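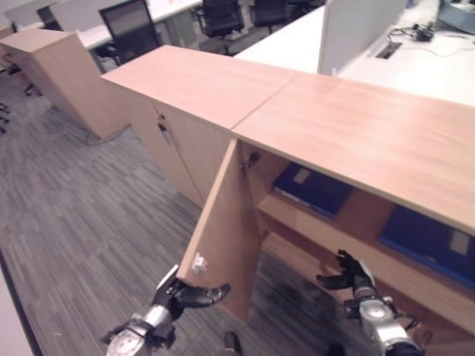
4.2 The cabinet as a filing system of last resort

Most of the paper in the Vavura office lives in the low cabinets, and most of it lies down. Binders are designed to stand, with a spine that faces the reader and says what is inside. Once a binder is laid flat, the spine stops doing its job and the label on the cover takes over, readable only by someone willing to crouch. Staff were willing to crouch more often than we had expected, though they complained about it at a rate we did not attempt to code.

Figure 4. Low office cabinet with one compartment open. Two blue folders lie flat on the upper shelf, with bare wood between them. The neighboring doors are closed.

The gap between the folders in Figure 4 deserves a word. Bare shelf was rarely treated as spare shelf. In interviews, people described such gaps as "taken," "waiting," or, in one case, "Bondiser," the name of a project that had ended before the speaker was hired. Stacking one folder on top of the other would free up half the surface. It would also, we were told with some feeling, be how things get lost.

Locks raised a separate question. Where a key was left hanging in its lock, users still called the unit "locked" – a usage we have kept, with quotation marks, throughout. Strazds makes a similar point in her notes on the Varma site: a key in a door keeps out the polite and tells everyone else where to begin.

Our last observation concerns the top. A low cabinet is also a table, and in the 20 interviews the surface came up sooner than the shelves did. Respondents knew what they had put on it. Asked what was underneath, two of them opened a door to check, and one closed it again without comment. We return to the closed doors in Section 5, where the Vekari labeling scheme is discussed together with the reasons it was abandoned by July.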